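Setting up your Murnon home hub

This section covers placing the hub, joining it to your home network and adding your first devices. Allow 30 minutes for a small home. You will need the hub, the power adaptor it came with, your wi-fi password and a phone with the Barasa app installed.

Before you start

Check the label underneath the hub. Units with a serial number starting at 1,807 or higher already have the current software. Older units will update themselves during step 6, so leave extra time and don't unplug them.

If you are replacing a Clistau bridge, leave it running until the new hub is set up. Moving devices across is covered in the next section.

Placing the hub

1. Choose a spot near the centre of your home, off the floor and out in the open. A bookshelf or hallway table works well.

2. Keep the hub at least 60 centimetres from your modem, microwave or any cordless phone base.

3. Stand the hub upright on its rubber feet. It can be mounted on a wall with the bracket kit, sold separately.

Note: Brick walls, foil insulation and large mirrors all weaken the signal. In a long house, two plug-in repeaters usually do better than moving the hub back and forth.

Caution: Use only the adaptor supplied. Do not cover the vents on the back, and do not put the hub in a closed cupboard or above a heater.

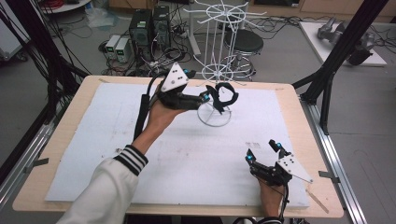
Connecting to your network

4. Plug in the adaptor and switch on at the wall. The ring on the front glows white, then pulses blue when the hub is ready. This takes almost 20 seconds.

5. Open the Barasa app, tap Add hub and follow the prompts. Your phone must be on the same wi-fi network you want the hub to use. The hub joins 2.4 GHz networks only. If your modem gives both bands the same name, the app will sort it out in most cases.

6. Enter your wi-fi password and wait. The ring turns solid green once the hub is online. If an update is needed the ring flashes orange - leave it alone until the colour changes.

7. Give the hub a name. If you have more than one, use the room or floor, such as Upstairs.

Adding devices

8. Put the first device into pairing mode. For Hulach bulbs, switch the light off and on five times. For plugs and sensors, hold the small button until its light blinks.

9. In the app, tap Add device. Keep the device in the same room as the hub while it pairs. You can move it to its final place afterwards.

10. Repeat for each device. Add mains-powered devices first, then the battery ones. Plugs and bulbs pass the signal along, and battery sensors will look for the nearest one when they join.

Note: Blinds and garage door openers need a travel limit set before they can be used in a schedule. See the leaflet packed with the motor.

If something goes wrong

Ring stays white: unplug the hub, wait a minute and try again.

Ring turns red: the password was wrong or the network is out of range. Go back to step 5.

Device not found: it may still be tied to another hub. Reset it using its own instructions, then repeat step 8.

To start over, hold the reset pin at the back until the ring goes out. This erases all rooms, names and schedules stored on the hub.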